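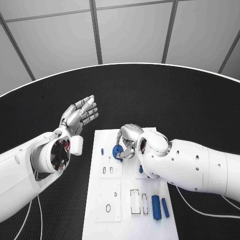

Zwischenbericht an die Förderstelle: Sprachcafé und Schreibwerkstatt Masport

Berichtszeitraum: Januar bis Juni
Verfasst von: Dorota Urbańczyk, Projektleitung

Sehr geehrte Frau Halliday,

mit diesem Bericht möchte ich Sie über den Stand unseres Projektes informieren. Die Schreibwerkstatt hat im Januar begonnen, wie im Antrag beschrieben. Das Sprachcafé konnte erst im März öffnen, weil der Mietvertrag für den Raum bei der Firma Stubbs später unterschrieben wurde als geplant.

Stand der Arbeiten

Die Schreibwerkstatt läuft in zwei Gruppen. Die Anfängergruppe leitet Gyu-bin Bae, die Gruppe für Fortgeschrittene leitet Heather Pomare. In der Anfängergruppe üben wir vor allem Briefe an Behörden, Entschuldigungen für die Schule und Kündigungen. Die Fortgeschrittenen schreiben längere Texte über ihren Beruf. Sechs davon sind fertig korrigiert und sollen in das Leseheft kommen.

Im Sprachcafé ist die Teilnahme sehr unterschiedlich. Am Vormittag kommen vor allem Eltern mit kleinen Kindern, am Abend bleibt es oft ruhig. Wir haben deshalb den Beginn am Abend von 18 Uhr auf 19 Uhr verschoben - seitdem ist es etwas besser, aber noch nicht zufriedenstellend.

Abweichungen vom Plan

Das Leseheft sollte im Juni gedruckt sein. Die Druckerei Murley hat uns einen neuen Termin im September genannt. Die Auflage bleibt bei 1000 Stück. Hui-mei Au hat das Layout übernommen, nachdem die frühere Grafikerin weggezogen ist.

Finanzen

Die Ausgaben für Honorare liegen im Rahmen. Bei den Lehrbüchern haben wir weniger ausgegeben, da der Verlag Trerkon uns sieben Exemplare kostenlos überlassen hat. Wir bitten um Ihre Zustimmung, den Restbetrag für die Kinderbetreuung am Vormittag zu verwenden. Diese Position war im Antrag zu niedrig angesetzt.

Nächste Schritte

Im August machen beide Gruppen Pause. Danach folgen die Korrektur der Druckfahnen und eine Lesung mit den Teilnehmenden. Die Einladung dazu schicke ich Ihnen, sobald der Termin feststeht.

Mit freundlichen Grüßen
Dorota Urbańczyk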